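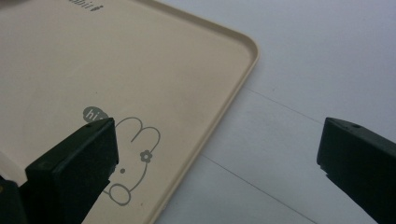
Tray with a rabbit outline.

Forensic Accounting, Session 5: Tracing Mixed Funds
Notes by Aishwarya Kulkarni

Tonight is my favorite topic of the term! Money from two sources goes into one account, some of it gets spent, and we have to say whose dollars are left.

Our practice case is Danladi v. Wakent. The Flikine account opens with $655 of separate money. A $513 paycheck (marital) goes in, then rent comes out. Try it two ways:

Family expense method: rent uses up marital money first.
Pro rata: each source shares the rent by its percentage.

Watch how far apart the answers land - I love this part. Write down which method you picked before you start, and cite the bank statement line for every entry.

Reading: Tronberg packet, chapter 13. Bring your worksheet on Saturday.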